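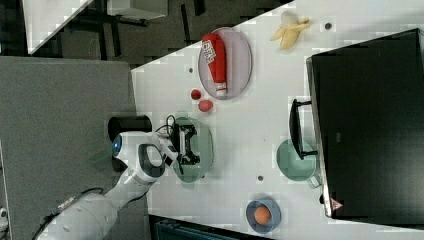

Buyers at Stillosgate had asked for a play kitchen set with pieces that could be sorted by colour as well as by use, according to Na.

Mondetti will release its Hulen tableware range in June. The range covers plates, bowls and play food, packed 48 pieces to a carton.

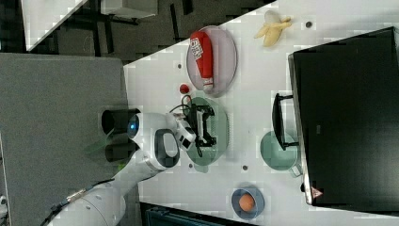
Hulen plates are supplied in two outlines, round and oval. Colours are kept pale so that the food stands out -- a small red ball is easy to find between a grey plate and a green one. The first run is 2,019 cartons, with 154 reserved for child care centres. 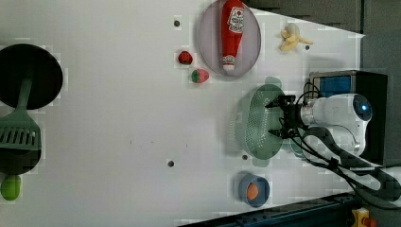

Ordering

Trade orders open at 9 am on the first business day of June. The minimum order is 20 cartons.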